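Last updated: August 20, 2022
Print this page | E-mail this page

Does a made bed help you sleep? A second look at the Wurnel claim

Student project report by Ching-wen Kong
Supervisor: Svitlana Yatsenko

Why I chose this

Everyone in my halls at Irgate seems to have been told that people who make their bed in the morning sleep better at night. The version I kept hearing came from a leaflet by Wurnel, a bedding shop, which says that bed-makers "enjoy deeper rest". The leaflet gives no source. I wrote to the shop twice and got a discount code back.

I did not set out to prove the claim wrong. I wanted to know whether a student with no budget could find anything at all behind it, and I doubted it from the start, which the reader should bear in mind.
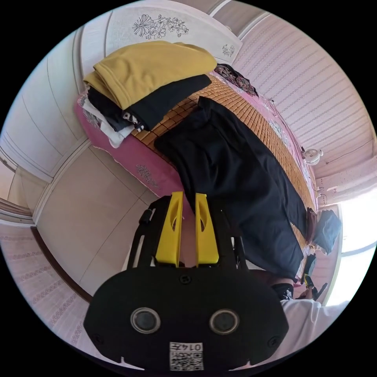
What I did

I put up a notice in two halls and on the Tang building board. It asked people to fill in a short form on paper: do you make your bed, what time do you go to sleep, and how rested do you feel on a scale from one to 10. I printed 200 forms. Svitlana Yatsenko warned me that the question about feeling rested was too vague, and she was right. One person wrote "compared with whom?" next to it.

I also asked four people to keep a sleep diary. For the first half they were to make the bed every morning, and for the second half leave it as it was. They knew what I was testing, so anything they wrote could be down to what they expected to feel. I could not think of a way round this. You can't hide from a person whether their own bed is made.

What the forms showed

People who said they made their bed did give slightly higher scores. If I worked for Wurnel I would stop there. But the same people also said they went to bed earlier, and most of them had no evening job. When I looked only at those who went to bed before midnight, the gap between the two groups was so small that I would not bet a cup of tea on it.

There is also the matter of who bothers to hand in a form. I suspect that tidy people return forms and untidy people lose them under the bed. I have no figures for this and it may be unfair.

What the diaries showed

Very little. Two people slept a bit better in the first half, one slept worse, and one gave up during the November essay deadlines and filled in the remaining days from memory, in the same pen. I have left that diary out. Three diaries are not enough to say anything, and I would ask the reader not to quote them.
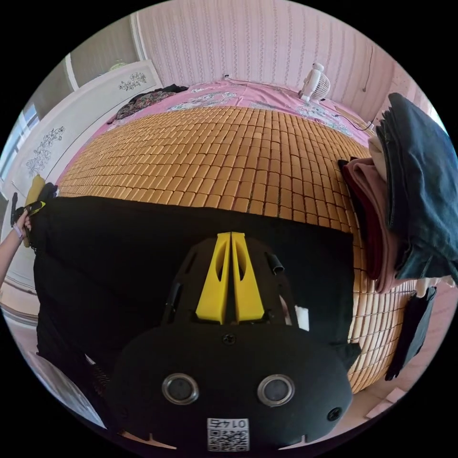 Other things people say about beds

While asking around I collected several more claims. A Sasance blog post says an unmade bed is healthier because the sheets can air. A friend's gran says the opposite. Both may be true in different houses, depending on how damp the room is, and neither has much to do with sleep.

What I would change

I would ask about jobs, noise and coffee as well as beds, and I would drop the scale. I would also stop telling people the subject of the study on the notice itself. A form about "daily habits" would have got more honest answers, though the department would need to agree to that wording first.

As it stands, I found no good reason to believe the leaflet. I make my bed most days, mainly so that I have somewhere to sort the washing.

Contact us | Copyright Irgate Student Projects | Back to top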